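The day the gripper would not let go

Celina Szczepańska keeps the broken pad from Drumov in a jam jar on her desk. It is a scrap of black plastic, smaller than a postage stamp. "That's the villain," she says, tilting the jar so it rattles. "I was hoping for something more dramatic."

She runs testing at Dosuvham, a small outfit that builds hand-held grippers and the robot arms that are later meant to copy what people do with them. Drumov was the name of last season's arm. It had a good record until it closed on a plastic cup, kept closing, and ignored the stop command for 8 seconds.

"Eight seconds is nothing when you're waiting for a bus," she says. "Try it with your colleague's thumb six inches away."

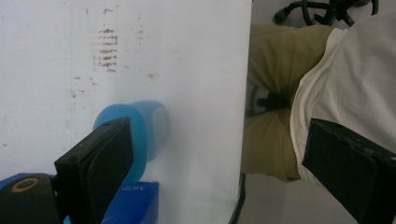 The thumb was fine. The cup was not, and neither was the mood in the office. Szczepańska's first move was to ban the arm and go back to the hand tool, where a person supplies the squeezing and can be talked out of it. The work is humble. You open the black fingers wide, bring them toward something light and blue and see-through, in front of a white board that has clearly had a long life, and think hard about how much force a thing like that deserves. "People expect a lab," she says. "They get me, asking them to do it again, slower."

The fault took 17 days to find. The first suspect was the software, naturally, because the mechanical people got to the meeting early. Then it was the motor supplier, De Luca, who sent a polite letter and a less polite invoice. The real trouble was a pad that had cracked along the inside of one finger and slipped under load. The controller felt no resistance, decided it was holding nothing, and squeezed harder.

"It was doing exactly what we told it," she says. "We'd told it something stupid." 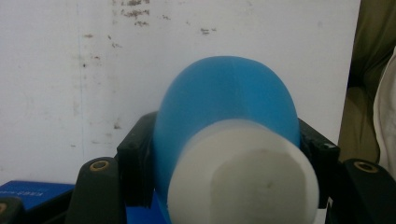
Pads are now a sore subject at Dosuvham, and she can talk about them well past the point of good manners. They have to be stiff enough to carry the load and still meet the object squarely. She likes a test grip where both pads press on the sides, as they do on this rounded blue piece with its thick white cap, since an uneven grip is the first thing a tired pad gives you. "One side does all the work and the other side takes the credit," she says. "I've been in teams like that."

The old inspection rule called for a look at the pads every 1,000 grips. When she went back through the log, the cracked one had made it to 105. It had also been fitted by someone who used the wrong screw, a detail she offers without a name attached, then adds that she has since apologized to herself. 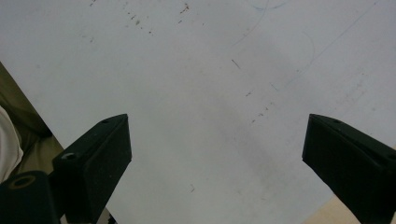

What bothered her more than the crack was the stop button. It had sent its request to the same controller that was busy being wrong, and the controller had put the request in line behind the squeezing. The new model, Jurkton, cuts power to the motor directly. It makes an ugly clunk when it does. A designer asked whether the clunk could be softened, and she told him it was her favorite sound in the building.

There is a paper checklist now too, and she makes everyone sign it in pen.

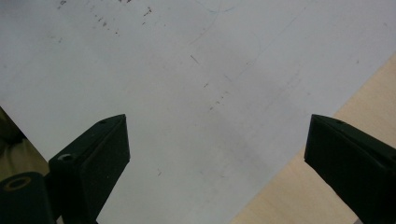

Would she put her own hand near Jurkton while it's running?

"With the power cut wired the way it is now, and a pad I've checked myself that morning, I'd do it. I'd use the left hand, though. I write with the right."

Jurkton goes out to its first customer in September. The jar stays with Szczepańska, who has been asked twice to put a label on it and has so far used only a sticky note with the word "you" and an arrow.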